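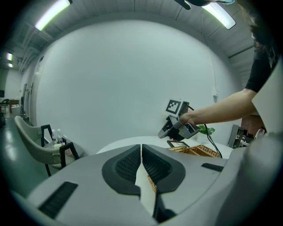
Wicker basket at the back, grippers at the front

Brilta Heden Hymn Player
£1299 including delivery to mainland addresses
In stock

For the church or chapel whose organist has moved to the coast, retired, or fallen out with the minister over the speed of the Easter hymns. The Heden plays 400 hymn tunes on a recorded pipe organ, at whatever pace you set, and has no views on the sermon.

Choose a tune by name, metre or number, tell it how many verses, and press the green button. It plays a line by way of introduction, leaves a short gap for people to find their glasses, and begins. If the preacher decides on the spot to leave out verse three, the Skip button deals with it by the end of the line. The congregation may take longer.

What it plays
Organ, piano or a small harmonium. The harmonium was recorded at Gernside chapel and includes one slightly breathy reed, which we left in after several people asked us to. There are also 5 pieces of quiet music for before the service, each of which can be faded out when the notices start. Carols are included and can be hidden from the menu until December.

Sound
The built-in speakers will lead 300 people in full voice, or thirty who are holding back. Larger buildings should connect it to their own sound system using the sockets on the rear panel. A volume limit can be set with a code. We suggest you don't tell the youth group what it is.

Controls
Big buttons, white letters, a screen that can be read from a standing position. The remote works from the pulpit in most buildings. Pillars are a problem, and we can't do much about those. A week's service can be lined up in advance and saved. Last-minute changes are allowed, as they will happen anyway.

Adding your own tunes
Plug in a memory stick with your recordings. If your people sing "O for a Thousand Tongues" to a tune known only in your valley, this is how you keep the peace. Please check you have permission for anything still in copyright.

In the box
Player, remote, mains lead, printed tune list, cloth cover (dark blue or maroon, please say which when ordering).

Guarantee
5 years, parts and labour. Candle wax isn't covered.

Heden or Pant?
The Pant is our smaller player, made for house groups and care home services. It runs on batteries and has a carrying handle, but no Skip button, so choose your verses beforehand.

Trying one first
We lend a demonstration player for a fortnight, except in January, when it goes back to the workshop for servicing. Ask for Kirsty Ormsby on the order line. She will want to know the size of your building and whether anybody claps.

Spare remotes and covers are listed under Accessories.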